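Clothes folding corner opens at Gullell repair shop

Gullell, the clothes repair and reuse shop, has opened a small corner for folding and sorting garments before they go back on sale. The corner was fitted by Brolia, a local workshop, and it took 16 days to finish.
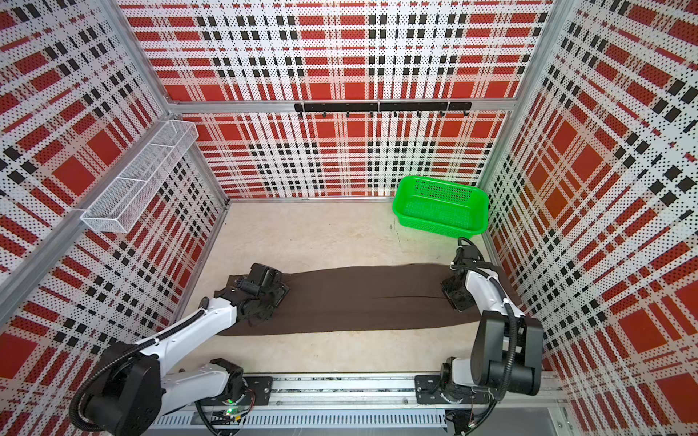 GOOSSENS – Aug 27, 2024

The shop received 1,454 pieces of clothing in the first half of this year, and most of them came in bags, without any order. Until now, the staff folded everything on the same counter where customers pay.

"We had trousers next to the cash box and people waiting," said Genalyn Lacson, who manages the shop. "Now the folding has its own place and the counter is free."

The new corner has walls of perforated panels in a red, white and black plaid pattern, and a pale beige floor where a garment can be laid out at its full length. A rail with small black hooks runs along the back, and a long basket of white wire mesh is mounted high on the left wall. A bright green plastic basket stands on the floor at the right.

Long items are the slowest to fold, Lacson said. A pair of trousers must first be stretched from both ends, then smoothed from the middle – if the fabric is bunched at one end, the fold will not stay straight on the shelf.

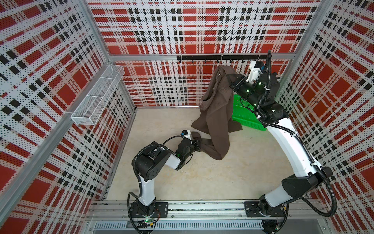
The folding corner at Gullell, with a dark brown garment held up at one end and trailing on the floor.

The shop paid 207 dollars for the baskets and hooks. The panels were left over from an earlier project of Brolia, and the workshop gave them without charge.

Folded clothes will be sold in the front room, on eight shelves arranged by size. Items that need a button or a new zipper go first to the sewing table – they return to the corner when the repair is ready.

A second corner, for coats and blankets, is planned for October. Residents can bring clean clothing to the side door during opening hours.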